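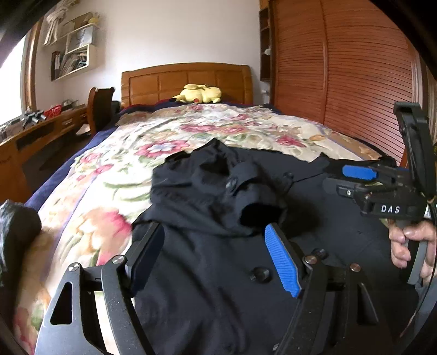

Floral blanket and wooden headboard, with a yellow plush toy up top

Toltcombe Anglers, minutes of the Thursday meeting

Started at 7:30, or close enough once the urn had boiled. I took the minutes again, so any spelling mistakes are mine and you can tell me at the next one. Last month's minutes were read and passed with one fix: the boat ramp closure is at Nirkwood, and I'd written Toltcombe. Sorry to anyone who drove the long way round!

Trout stocking. The hatchery has offered us 500 rainbow fingerlings for the upper dam, or 200 yearlings for the same money. We went back and forth on this for ages. My own feeling is that the cormorants will have most of the fingerlings by Christmas, and I said so (twice, apparently). The other side reckoned the yearlings would all be caught in the first fortnight and we'd have nothing left for the juniors. Went to a vote and the yearlings got up, 17 to 14. They go in the week after the weed is cut.

Bag limit on the upper dam. Following on from that, we agreed to drop it to two fish per member per day until the end of the season. Juniors the same. The lower dam stays as it is. I'm to repaint the sign, and yes, I'll use the proper outdoor paint this time.

River levels. The gauge at the Nirkwood bridge is still reading low and the pool under the weir is getting warm in the afternoons. We've asked members to fish it early or leave it alone, and to keep any fish they're releasing in the water while they unhook it. There was some grumbling about making this a rule. We left it as a request for now and it comes back next meeting.

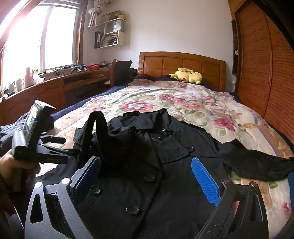
Black coat laid out over the floral blanket

Cod tagging. The Vellora project wants clubs to send in tag numbers and lengths from any Murray cod caught this season. I've got the cards and a couple of spare measuring mats in my ute, so come and see me. Please write the number down before you let the fish go, as half of last year's cards came back with "yellow tag, big fish" on them.

Gear. The old Hafþórsson smoker needs a new door seal. Moved that we get one, carried, no arguments, everybody likes smoked trout.

Other business. Someone's left a landing net and one wader boot in the shed. The key to the top gate sticks, so jiggle it and don't force it. Supper roster is on the fridge and there are gaps in September.

Closed at 9:10. Next meeting same place, same time, bring a plate.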